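Residents' Board > Household and Linen > Laundry, Folding and Storage

Topic: Folding procedure for hooded jackets with snap plackets and elasticated cuffs

Started by: Wundham_Housekeeping
Status: Open
Replies: 11

Wundham_Housekeeping (Moderator)
Posted in April, 9:15

Members are invited to comment on the draft folding procedure for children's and adults' hooded outerwear before it is added to the Household Handbook. The present Handbook covers shirts, knitwear and bed linen, but it is silent on jackets. Several residents of Wundham House have asked for guidance on garments that carry both a zipper and a row of snaps, as these do not lie flat when folded in the manner given for shirts.

The garment used in preparing the draft is a cream and dusty pink jacket with purple and white stripes across the chest. It was folded on a bed. 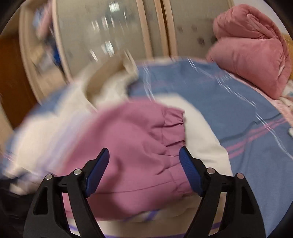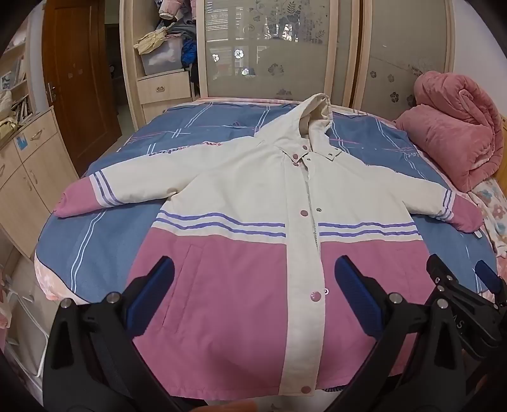

DRAFT PROCEDURE, HOODED JACKETS

Step 1. Clear a surface large enough to take the jacket with both sleeves extended. A made bed is suitable. The cover should be drawn smooth beforehand.

Step 2. Empty the pockets. Slit pockets set into a side panel are easily overlooked.

Step 3. Close the zipper fully, then fasten the snaps from the bottom upward. Collar tabs are to be fastened last.

Step 4. Lay the jacket face up with the hood away from you. Extend the sleeves to either side and smooth the body from the placket outward.

Step 5. Fold each sleeve across the chest so that the cuff rests on the opposite side. Do not stretch elasticated edges in order to make them lie flat.

Step 6. Fold the hood down over the collar.

Step 7. Bring the hem up to meet the chest, then fold once more if the shelf requires it.

Comments are requested on Steps 3, 5 and 6 in particular. Please quote the step number in your reply.

----------

Martinelli_Court
Posted at 10:40

Thank you for circulating the draft. I wish to record an objection to Step 3.

Fastening every snap before storage places needless strain on the fabric around each one. The strain occurs when the snaps are pulled apart again, usually by a child in a hurry. In my household the zipper is closed and only the top and bottom snaps are fastened. The placket stays straight and the remaining snaps are left alone. I would ask that Step 3 be amended to read "fasten the top and bottom snaps."

I have no comment on Step 5. Step 6 is satisfactory.

----------

Z_Grabowska
Posted at 11:05

I must respectfully disagree with the previous member. A placket held at top and bottom only will gape in the middle once the hem is brought up under Step 7, and it then takes a crease which is difficult to remove. I have ironed enough of them to be certain on this point.

The strain on the fabric is a matter of how the snap is opened. The cloth should be held close to the snap with one hand and the placket lifted with the other. Children can be taught this at the age when they are taught to hang up a towel.

With regard to Step 5, the draft should state what is to be done with a sleeve that is longer than the chest is wide. As written, the cuff of such a sleeve will hang over the side. I suggest: "If the cuff extends past the side seam, turn the sleeve down at the elbow so that it lies parallel to the placket."

Zdzisław Grabowska
Wundham House, Linen Room

----------

Ellus_3207
Posted at 11:30

A general question. Why are jackets being folded at all? The Handbook section on wardrobes recommends hanging for all outerwear. There should be one rule on the subject.

----------

Wundham_Housekeeping (Moderator)
Posted at 11:52

In reply to Ellus_3207: the wardrobe section applies to garments in current use. The draft concerns seasonal storage, and also households in which hanging space is reserved for dresses and uniforms. A sentence to this effect will be placed at the head of the procedure.

In reply to Z_Grabowska: the addition to Step 5 is noted and appears sensible. The placket question remains open.

----------

Ellus_3207
Posted at 12:10

The explanation is accepted, although I maintain that a padded hanger does less harm to a jacket than any fold. A hood folded down for an entire summer will hold that shape well into the fall. I would like my preference for hanging to be recorded with the comments.

----------

Aver_Lane_Family
Posted at 13:25

We have tested the draft on 4 jackets belonging to our children and report as follows.

Steps 1 and 2 gave no difficulty. Under Step 2 we recovered a quantity of paper tissues and one house key that had been missing since winter, so we support the wording on slit pockets.

Step 5 works well for plain cuffs. Gathered or elasticated edges are more awkward, as the puckers form a thick ridge and the pile leans to that side. We solved this by turning every second jacket around, hem to the left and then hem to the right, so that the ridges do not sit on top of one another. A note on stacking would be of use to other families.

Step 6 was not successful. With the hood folded down over the collar, the metal snaps at the neck pressed against the lining, and on one older jacket they left small round marks. We would prefer the hood to be folded in half lengthwise first and then laid down.

----------

Martinelli_Court
Posted at 13:48

The point about marks on the lining supports my position. Hard parts pressed against soft cloth for months will leave an impression. The same reasoning applies to the placket. With three or four layers folded over it, each fastened snap is a hard point. I ask the moderator to consider both matters together.

----------

Z_Grabowska
Posted at 14:20

The snap is present in the pile whether it is fastened or open. An open snap has two hard halves, and these press in two places where a fastened one presses in one.

I do agree with the Aver Lane household on the hood. In the Linen Room we lay a square of plain cotton between the collar and the hood. An old pillowcase, cut down and washed, is adequate. Tissue paper may also be used, although it tears the first time the pile is moved.

I would add a remark on color. Where a jacket combines cream panels with pink or another stronger shade, the fold at Step 7 will usually bring the two into contact. If the garment has not been rinsed properly, or is put away damp, the darker color can transfer. The draft says nothing on dryness. A new step should come before Step 1: "Confirm that the garment is fully dry, including the pocket linings and the inside of the cuffs."

----------

Linen_and_Loft
Posted at 15:05

I am a new member and ask for guidance on Step 1. Our beds are made up with patterned covers, and my mother always held that pale clothes should never be laid on a printed cover. Is there any basis for this? A plaid cover such as the blue one in the second picture is very close to what we have at home.

----------

Wundham_Housekeeping (Moderator)
Posted at 15:22

A printed cover that has been washed several times presents no risk to a dry garment. A new cover should be washed before pale clothing is placed on it. Members with doubts may spread a white towel or sheet first. Some residents find a plaid helpful, as the printed lines can be used to keep the hem straight.

----------

Ellus_3207
Posted at 15:40

I do not find it helpful. A pattern under a striped garment makes it harder to judge where the edge of the sleeve lies. A plain surface should be recommended and a patterned one merely permitted.

----------

Wundham_Housekeeping (Moderator)
Posted at 16:30

The comments received so far have been reviewed. The revised text is given below for the steps that have changed. All other steps stand as first posted.

Opening note. This procedure applies to seasonal storage and to households with limited hanging space. Jackets in current use should be hung.

New first step. Confirm that the garment is fully dry, including the pocket linings and the inside of the cuffs. The remaining steps will be renumbered in the final text. The old numbers are kept here for ease of reference.

Step 1. Clear a surface large enough to take the jacket with both sleeves extended. A plain surface is preferred. A made bed with a washed, patterned cover may be used.

Step 3. Close the zipper fully. Fasten the snaps from the bottom upward. Households that prefer to fasten the top and bottom snaps only may do so, provided the placket is smoothed by hand after the final fold.

Step 5. Fold each sleeve across the chest. If the cuff extends past the side seam, turn the sleeve down at the elbow so that it lies parallel to the placket. Do not stretch elasticated edges.

Step 6. Place a square of clean cotton over the collar fastenings. Fold the hood in half lengthwise and lay it down over the cotton.

Stacking. Turn every second jacket around so that thick edges do not lie on top of one another.

Ellus_3207's preference for hanging has been recorded.

----------

Martinelli_Court
Posted at 16:51

The revised Step 3 is acceptable to me as a compromise. I thank the moderator.

----------

Z_Grabowska
Posted at 17:10

It is not acceptable to me - a placket smoothed by hand after the final fold will have been creased already by that fold. I ask that the optional wording be removed or, failing that, that the smoothing be done before Step 7 and again after it. I can bring two jackets to the Linen Room, one stored by each method, for any member who wishes to compare them.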